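Progress report — joint and kidney supplement work
To: Prullura program office
19 June 2018

Quick one this time, full tables to follow when the Faltent numbers are in. Writing this between clinic days so excuse the shape.

Where we are. Chew trial for older dogs is running at 3 sites. Tronden clinic started in February as planned, Carbone started late (fridge problem, then a staffing gap), third site is the shelter annex and is small. Enrollment is 11 short of target. Most of the gap is Carbone. We think it closes over the summer, when owners of stiff dogs come in for boarding shots anyway and have time to hear us out.

Kidney powder for cats — slower. Cats don't like it. Owners report mixing it in wet food and the cat walking off. Faltent sent a fish-flavored batch and the first few households say it goes down better, but it's early and I would not put that in anything public yet. Texture still gritty. Have asked them to grind finer.

Dropouts. 5 dogs out of the chew arm so far. Two moved away, one was put on a pain med by another vet, the others had loose stool in the first week and owners stopped. The loose stool is on the label as a possible effect and cleared up when the chew was stopped. Reported to you at the time, repeated here for completeness. We now start at half a chew for the first week, with your okay from the spring call. No new cases since the change.

Bloodwork. Baseline panels done on every enrolled dog. Follow-up panels behind by a few weeks at Carbone, on schedule elswhere. Liver values nothing to flag. One cat with high phosphorus was referred out and is not counted.

Owner diaries. Paper ones come back half empty. People fill in the first page nicely and then nothing. Switched Tronden to a weekly phone call, which takes staff time but we get real answers — stairs, getting in the car, whether the dog still greets at the door. Would like to do the same at Carbone if the budget line allows.

Money. Spent to plan except shipping, over by about 700 dollars. Cold packs for the blood samples, plus one box that had to be sent twice. Will cover it from the printing line, since we are using fewer diaries. No request for extra funds this period.

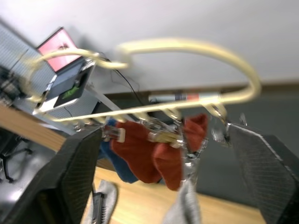

Storage. Chews are kept at room temperature and out of sun, lot numbers logged at each site. The spring lot is nearly used up. Need the next one from Faltent before the end of the quarter or Tronden runs dry. Order is in, no ship date yet. If you have any pull with them please use it.

Next period:
Close enrollment at Tronden and the annex
Catch up the Carbone follow-up panels
Decide on the fish flavor, yes or no
Phone calls at all sites if approved
First look at the mobility scores, not for sharing

Need from you: answer on the phone calls, and signed copy of the ammended consent form. We have the unsigned one only.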